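Hand Over Hand: My Afternoon Teaching a Robot to Deal With Laundry

I went to Jolonmont in June thinking I'd be good at this. I fold a lot of shirts. How hard could it be to fold one with a robot's fingers? 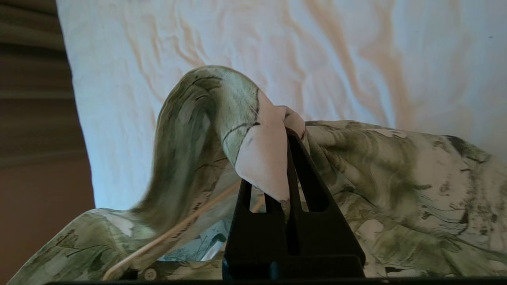

First, you pinch

The training room at Candent is up a flight of stairs above a bike shop, and the first thing they do is sit you on a stool and hand you the controls. You get a grip for each hand with a trigger under your pointer finger. Squeeze the trigger and the robot's fingers close. Move your wrist and its wrist moves too, a hair behind you, like a kid copying your dance steps at a wedding.

My first job was a thin, floaty green print, all leaves and little black branches, and I was told to pick up one fold of it. Just one! I kept getting two layers, or a big sad handful, or air. When you grab a blouse off your own bed, your fingertips tell you how many layers you have. These grips tell you nothing, so you end up doing it all by eye, leaning into the screen with your tongue sticking out (mine was, the whole time, and I'm told this is common).

It took me 20 tries to get a pinch my trainer was willing to keep. Cloth won't hold still for you, that's the trouble. Lift it and it makes a loop, and the loop flops over wherever it likes, and now the piece you wanted next is hiding under it. A coffee mug would never do this to me.

The Stalletti way

After a break I got to try the other method, where you skip the controls and move the arm yourself. The people here call it the Stalletti way, after the older arm they learned it on. You take hold just above the wrist and walk it through the job while it records every joint. I loved it. It's heavy for a second and then it goes loose and friendly, and you can feel when you're asking for something it can't do, because the elbow pushes back.

The catch is that you're standing right in the way. My sleeve kept wandering into the camera's view, and a recording with my sleeve in it gets tossed. I lost three good ones like that before I rolled my cuffs up.

What they want is the mess

I figured they'd want my neatest work. My trainer asked for the fumbles as well, so long as I fixed them: let go, back off, come in lower, pinch again. The Gallagher project, the big laundry job they're all working toward, needs a robot that can recover from a bad grab, and it can only copy a recovery if somebody has shown it one. Well, I had plenty to give!

By four I had a cramp in my trigger finger and a new habit of staring at fabric. I went home, pulled a shirt out of the dryer, and picked it up by one fold, very slowly, with two fingers. Then I did it again with my left hand. Dinner was late.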